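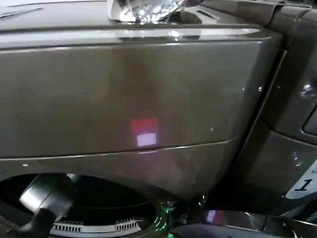 Gray panel, glossy finish

Update, Thursday: my Vollton predictor league still shows 20 points for Greltwood vs Sosteck, and I picked the exact score (2-1!) so it should be 45. I logged out, cleared the app, tried my laptop — same total. Cervantes matches scored fine. I'm stuck in 124th place until it's fixed, so could you rerun that one match please?

Status: open
Last updated: Thursday
We use cookies. Accept
Contact | Back to top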